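Learning > Robotics > Collecting Demonstrations by Hand > Chapter 4

4. Soft things, and why I started counting first touches

I put off writing this chapter for the best part of a year. The three before it were about boxes, mugs and blocks, the sort of objects that stay the shape you left them in, and I was quite happy there. Then my colleague Farzana Sarkar asked me over lunch what I was going to say about bags, and I realised I'd been hoping to get to the end of the book without mentioning them!

So, bags. The trouble with a bag (or a sock, or a tea towel, or a jumper) is that there's no one right place to take hold of it. With a mug I can tell you where the handle is and you can go and write that down as a number. With a heap of cloth the handle might be underneath, or twisted round, or lying flat so that a pair of fingers slides straight over the top of it. You, a person, deal with this every morning without a thought. Your robot has to get the knack from somewhere, and in this book it gets it from demonstrations that you record yourself, walking about with a gripper in your hand and a camera looking over its fingers.

If you've done the exercises in Chapter 2 you'll know the basic routine: approach, close, lift, put down, stop recording. We kept that routine for the Kenberg set, which is the one I'll use all through this chapter. It has 248 demonstrations of picking up soft things from a table, and I recorded a fair share of them myself, so any odd habits you spot in the data may well be mine.

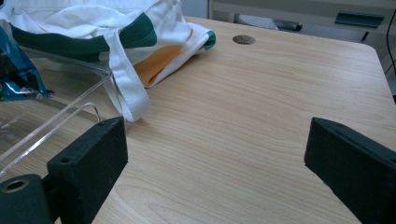
My main interest in the Kenberg set is what I call the first touch, meaning the first point on the object that both fingers end up pressing. It sounds like a small thing to build a chapter on, but bear with me. Take the white bag with the green trim. There are folds all over it that you could pinch, there's the band of trim, and there's the strap, which comes down from the lower edge and ends on bare wood, a little above the left finger. I'd go for the strap every time. Brahim Helmy, who did the labelling with me, goes for a fat fold near the middle, and he thinks I'm fussy. Notice too that the clear plastic container overlaps the lower left of the bag, so a low approach from that side has something to bump into, and something with see-through walls at that. Before you read on, decide where you would close the fingers, and write it down in your notebook.

The reason I ask is that Brahim and I sat down and did exactly this for every demonstration in the set. We each looked at one still from before the fingers closed, marked where we expected the first touch to be, and only then watched the rest. We agreed with each other on 153 of them. I had expected far more, and I sulked for an afternoon! We then trained one policy on those and another on the full set, and tried both on the long table at Etmont with soft things neither had met before. The policy from the smaller, tidier set closed on cloth more often. The one trained on everything was better at having a second go after a miss, and that surprised us both. I'll show you the tables in section 4.3, along with a mistake in our first count that Farzana caught in May.

A word on what a "miss" is, as students always ask and I've seen it done badly (by me, in an earlier draft). We counted a miss whenever the fingers shut with no cloth between them. A grasp that held for a moment and then slipped went into a separate column. If you lump the two together, your results will look simpler and you'll learn less from them, so please keep two columns in your own work.

You'll need three things for the exercises: the hand-held gripper you put together in Chapter 1, a cloth bag with at least one strap, and a hard object to set beside it. A table with a bit of pattern in the wood is fine. Crumple the bag afresh between recordings and don't tidy it. Section 4.1 starts with the crumpling, and I do mean that seriously, as there are good and bad ways to go about it.

Filed under: Robot learning, Grasping, Course texts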